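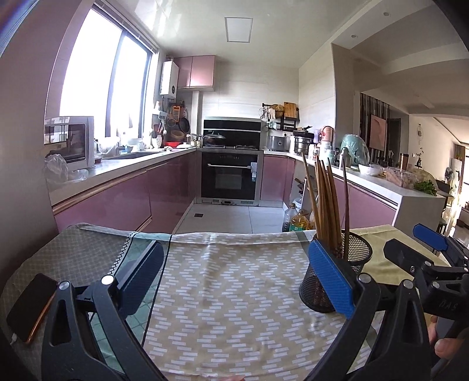
3.2 Household survey

The survey was carried out in Polmont and Tirnthorpe, two informal settlements on the edge of the city, in September. Interviewers visited 478 households and asked about rent, tenure, water supply and any notice of eviction. Households that had moved in less than 3 months earlier were left out.

Most respondents rented a single room from another resident and had no written agreement. In Tirnthorpe, where clearance had already been announced, tenants often did not know whether they would qualify for rehousing. Šimko found the same problem in Pristhorpe, where landlords were registered but their lodgers were not. Figure 2 gives monthly rent by settlement.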